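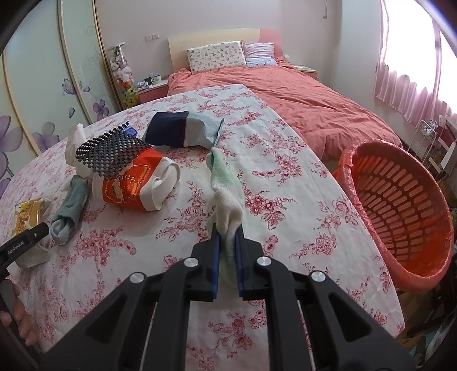
Skidthorpe Household Sorting Project
Progress report to the Villca Fund
Prepared by Colleen Turcotte, project lead
21/09/2026

1. Summary

The project helps older residents of Skidthorpe clear and organize the rooms they use every day. Since the last report in April we have completed 246 home sessions against a target of 262 for the period. The shortfall of 16 comes mostly from cancellations during the two weeks when the Zarnura Road bridge was closed. We expect to make these up before the end of the grant year.

Spending is within budget. One change to the supplies line is requested in section 5.

2. How sessions are run

A session lasts two hours. The helper and the resident agree on one surface or one piece of furniture at the start, and work does not move past it on that visit. Most people choose the dining or kitchen table, where things tend to collect between uses.

Items are sorted on the table itself. In the first months we asked residents to clear everything into boxes and start from a bare surface. Several told us they did not like seeing their things go into boxes, and two stopped the session. We now leave the tablecloth on and spread the items over it, with soft things such as towels and socks taken first. Towels are picked up by a corner, shaken out and folded to one size. Packages are checked for contents before anything is decided about them. Wrappers and tissue go last, because small items get caught up in them.

The order of work is now:

Towels and cloths
Socks and other small clothing
Bags, opened and emptied
Packages
Mats and woven items
Wrappers, tissue and other paper

Helpers may change the order if the resident wants to, and about a third of them report doing so.

3. Results for the period

Of the 246 sessions, 200 ended with the chosen surface fully sorted. The rest were carried over to a second visit. Tables carried over were nearly always ones where paperwork was mixed in with household goods. Paper takes much longer than cloth, and residents want to read it.

Seven residents have asked to be taken off the regular schedule because they are keeping up on their own. We call them once a month and have had no request so far to start again.

Folded bags remain a problem. A bag that is folded over on itself looks empty and is easy to put straight into the giveaway pile. In June a resident's spare keys were given away in one. We recovered them the next day. Helpers now open every bag fully and turn it out on the cloth, including decorated gift bags, which people often keep for reuse.

4. Staffing and training

Océane Robichaud joined in May as session coordinator and has taken over scheduling and the follow-up calls. She also rewrote the training day. New helpers now spend the morning at a table laid with mixed household items and practice the sorting order until they can do it without the sheet. The afternoon covers conversation with the resident, what to do when something is found that may be valuable, and how to stop a session early.

Two helpers left over the summer and three were trained. Coverage on the east side of town is still thin, and residents there wait longer for a first visit than we would like.

Feedback forms were returned for most sessions. The most common comment was that two hours is the right length. The most common complaint was that helpers fold towels differently from the way the resident does. Océane has added a question about this to the start of each visit.

5. Supplies

Each helper carries a kit with labels, a marker, paper sacks and two flat trays. The trays have been the least used item. They take up room on the table and slide on printed cotton and vinyl cloths. We ask permission to stop buying them and to move the remaining amount to shallow baskets, which residents can keep. We have priced a basket from Vastanik that fits on a standard closet shelf. The change does not increase the total for this line.

6. Next period

We plan to complete the 16 outstanding sessions along with the regular schedule, and to train more helpers who live on the east side. We also want to try a separate paperwork visit for the residents whose tables were carried over, with the cloth and household items done first and the paper boxed for the second visit only if the resident agrees.

A revised budget sheet and the updated sorting guide are attached. Questions about the figures should go to me, and questions about scheduling or training to Océane.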